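Hábitos de desayuno entre estudiantes de primer curso
Informe final de la asignatura Métodos de Encuesta
Autor: Gunnlaugur Gunnlaugsson

1. Objetivo
El trabajo estudia qué desayunan los alumnos de primero en los campus de Kevetthorpe y Brelwood, a qué hora lo hacen y cuánto gastan. Interesaba saber si vivir en residencia cambia la frecuencia del desayuno respecto a vivir con la familia.

2. Método
Se repartió un cuestionario de doce preguntas durante el mes de mayo, en papel y en línea. Se recogieron 291 respuestas válidas, de las cuales 106 corresponden a Brelwood. Los cuestionarios con más de tres preguntas en blanco se descartaron. La pregunta sobre el gasto semanal se redactó de nuevo después de la prueba piloto, porque varios encuestados incluían también la comida del mediodía.

3. Resultados
Desayunan a diario unos 175 encuestados. El resto lo hace de forma irregular o solo toma café antes de la primera clase. En residencia se desayuna más tarde y con menos variedad: pan tostado, cereales y fruta cuando queda. Entre quienes viven con la familia aparecen con más frecuencia los huevos y el yogur. La cafetería Tastitz, de Kevetthorpe, es el lugar más citado por los que desayunan fuera de casa.

4. Salsas y aderezos
En las respuestas abiertas se mencionaron la miel, el aceite, el kétchup y la mostaza. Este apartado no estaba previsto y se añadió al codificar los datos.
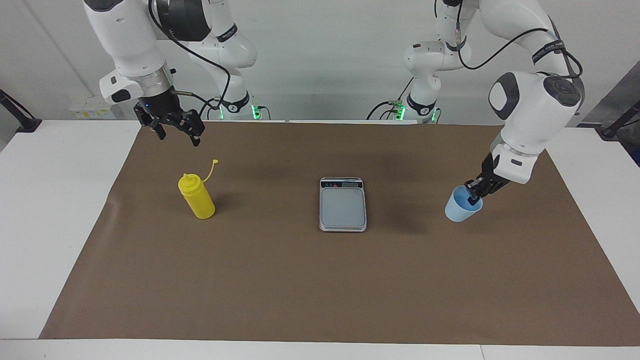
Figura 1. Botella dosificadora amarilla sobre una superficie marrón.

5. Limitaciones
La muestra no es aleatoria y los alumnos con clase a las 8:00 están poco representados. Tampoco se preguntó por alergias ni por dietas especiales. Los datos de gasto son declarados y no se contrastaron con recibos.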